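Why I've stopped listening to people who are certain about wheat

I got a phone call on Thursday from a cousin who wanted to know whether he should fix the price on his flour for the whole winter. He runs a small bakery, twelve kinds of loaf if you include the fruit one, and he had read that wheat was about to go through the roof. The month before, he'd read that it was about to go through the floor. Both pieces were written by people with very firm opinions and, as far as I could see, the same set of numbers.

I used to buy grain for a living. Only for 11 years, and never in quantities that would make anyone at a big trading house look up from their sandwich, but long enough to have been badly wrong in both directions. I bought for Darkthorpe, a mill that took in soft wheat mostly, plus a bit of the hard stuff when a customer was fussy. So I have a soft spot for anyone who has to make a decision about this sort of thing with real money, and not much patience for the people who egg them on.

My gripe is with the forecast as a form of entertainment. You know the kind of thing. A dry spell somewhere, a port strike somewhere else, one government ministry changes its mind about exports, and by teatime there's a headline telling you bread will be a luxury. Then it rains, and there's no headline at all. The rain doesn't get a column. I've gone back through old clippings (I keep them in a drawer, my wife thinks it's a sickness) and the ratio of alarm to apology is shocking.

Laiba Sethi, who sat opposite me at Darkthorpe and was a far better buyer than I was, had a rule. She would never act on a piece of news until she could say who had to buy because of it, and by when. If a mill in Proltberg was short and had to cover before December, fine, that was a fact she could use. If the story was only that somebody might feel nervous, she went and made the tea. I thought this was terribly dull at the time. I was young and I wanted to be clever before breakfast.

The one time I really was clever, I talked us into buying 300 tonnes more than we needed, on the strength of a report about frost damage. It was a lovely report, with maps! The frost was real and the damage was real too, but everybody else had read it the day before, so I'd paid for the news as well as the wheat. We worked our way through that heap for what felt like the rest of my life, and I had to walk past it every morning to get to my desk.

What bothers me more these days is what all the noise does to people like my cousin. A big firm such as Abou Zeid can take a position, hedge it, unhedge it, and have a whole floor of people whose job is to fret on its behalf. A baker has a flour bill and an oven. When he panics and fixes at the top he's stuck with it until the contract runs out, and when he holds off because some chap on the radio said prices were sure to fall, he's just as stuck. His supplier, Floretti, has been decent with him and offers to fix part of the order and leave the rest to float. I told him to take that. He said it sounded like not making up his mind. Well, yes!

I do get that prices matter, and I'm not saying the scares are always rubbish. Sometimes the crop really is poor and stocks really are thin, and people in countries that spend most of their wages on food get hurt very quickly. I'd be a fool to wave that away. But I'd like the people who write these things to tell us how sure they are, and what they said last time. A weather forecaster will give you a 60 per cent chance of showers and carry on with her day. Why can't a wheat man do the same? I suspect it's because a percentage doesn't get you invited back.

And there's the flour itself, which hardly gets a mention. Wheat is only part of what you pay for in a loaf. There's the milling, the van, the gas, the rent, the poor soul who gets up at three. My cousin's electricity went up by more than his flour did and he never rang me once about that, because there wasn't a chart of it on the news with a big red arrow.
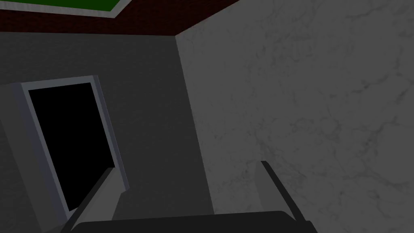
So he's fixed half, and the other half he'll buy as he goes along. He still rings, mind you. Last time it was about butter, and I had to tell him I know nothing whatsoever about butter, which he seemed to find very hard to believe, and we ended up talking about his mum's knee for the rest of the call.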